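Home Features Workshops Back issues Subscribe

We use cookies to keep you signed in and to see which articles get read. Accept all | Manage settings

The arm in the corner by the kiln

I should say straight away that I make cushions for a living. Piping, zips, the odd window seat for a narrowboat. So when Lucyna Grabowska stood up at the October members' evening and asked who wanted to go in with her on a robot arm, I put my hand up mainly to see what the others would do, and then found I was the first of five.

Our workshop is called Borkowska, after the family who ran a bakery in the building before us, and it still has the flour hatch. There are 83 members at the moment, and most of us are wood, clay or cloth people. The electronics bench is at the back next to the kiln, nice and warm in winter, and that's where the arm was going to live once we had one. Lucyna had found it through Tirketti, a small outfit that takes in arms from closed-down labs, cleans them up and sells them on with a three-month guarantee. Even so it was a lot of money between five people, and there was a wait of 11 weeks before they could deliver.

I assumed we'd all go home and forget about it until the crate turned up. Lucyna had other ideas! She wanted the software side running before the real thing was bolted down, so that we could make our mistakes on a screen where a mistake costs you a cup of tea and a restart. She set up an old desktop on the electronics bench, put a simulator on it, and gave us each a login and an evening.

My evening was a disaster, obviously. I'd never written a line of code in my life, and the first thing I managed was to drive the gripper down into the table at full speed, where it shuddered like a washing machine with a brick in it. Zuzanna Pietrzak, who was meant to be teaching me, laughed so much she had to go and stand in the yard. After that she showed me how to set a height it wasn't allowed to go below, and I wrote it on the back of my hand, and I've not forgotten it since.

What we settled on as a first job was sorting. Zuzanna built us a very plain practice world with a table, some coloured cubes and a flat see-through zone to put them in, and the idea was that anyone in the group should be able to get a cube from the table to the zone before they were let anywhere near the metal. It sounds like something you'd give a toddler. I can tell you a toddler would have been quicker. 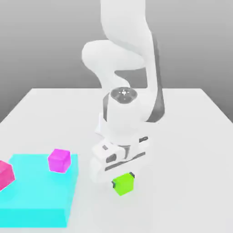 The thing I kept getting wrong was the approach. In my head, picking something up is one movement — you see the mug, you've got the mug. The arm wants it broken up. Go to a spot over the cube, turn the wrist so the fingers line up with two flat sides, come down slowly, close, wait, lift. I kept leaving out the wait. The fingers would start closing and the arm would already be off on its travels, and the cube would go skating across the table like a bar of soap. Wiesława Jakubowski, who has been throwing pots for longer than I've been alive, looked over my shoulder and told me I was snatching, and that she says exactly the same to her beginners about lifting a bowl off the wheel. So I put in a pause of half a second and from then on it behaved.

Turning the wrist was the other headache. If a cube sits square to the table it's easy, but give it a bit of a twist and the fingers will try to grab it by the corners and spin it round. Lena Górecki sorted that one out for us. She's the youngest in the group and the only one who did any maths past school, and she wrote a tidy little bit of code that reads the angle of the cube and turns the gripper to match, choosing whichever way round is the shorter. I don't understand all of it. I do know that before Lena's fix I'd had a wrist wind itself nearly the whole way round to get to an angle it was practically at already, and I'd sat there feeling quite sorry for it.

We kept a tally in a school exercise book. Between us we'd run 421 tries by the time we felt ready to stop, and you can see everyone's character in that book. Zuzanna's pages are all ticks and decimals. Lena draws faces. Mine has a long stretch in the middle where it just says "no" down the left-hand side, with one "NO" where I must have been tired.

Then the crate came, and it took four of us to get it through the side door (the flour hatch was suggested and rejected). We'd built the stand already from an old steel workbench with two paving slabs across the bottom shelf for weight. Lucyna wanted eight bolts through the top and I thought that was over the top until I saw how the whole bench leaned when the arm stopped suddenly on its first proper run. Eight bolts was right. I'd have happily had more.

Wiring took a couple of evenings, most of it spent on the emergency stop. We bought a big red button made by Lostico and Lucyna mounted it where you can hit it with your hip if your hands are full, and then made each of us hit it, several times, while the arm was moving, until we'd stopped being polite about it. I'd recommend that to anyone doing this at home. You really do hesitate the first time, as if you're going to hurt its feelings.

And did all that practice on the screen help? Mostly, yes. The order of movements carried over beautifully and so did Lena's angle trick. What didn't carry over was the stuff the simulator had been kind about. On the screen a table is perfectly flat and every cube is exactly the size you said it was. Our cubes were cut on the bandsaw by me, from an offcut of beech, and let's just say they have personality. The real bench slopes very slightly towards the kiln as well, so our safe height was fine at one end and scraped at the other. I ended up shimming the legs with bits of cushion webbing. First time my actual trade has been any use!

Urszula Nowakowski asked me at the last open day what it's all for. She's a member too, she does stained glass, and she wasn't being rude, she just wanted to know. I said I'd like it to hand me zips. I was half joking, but I've since been looking at little trays from Flirov that hold small parts upright, and if I can get the fingers to close gently enough on a zip pull then I don't see why not. Wiesława wants it to dip test tiles in glaze, which it would be good at, being the only one of us who can count to three at the same speed every time.

For now it moves beech cubes from one side of the bench to the other while people make tea. I've gone back to the simulator for the zips, by the way. Zuzanna has promised to show me how to model something floppy, and she did warn me that cloth is a good deal harder than cubes. I told her I've been saying that for years.

Sign up for our monthly newsletter and get new features by email. You can unsubscribe at any time.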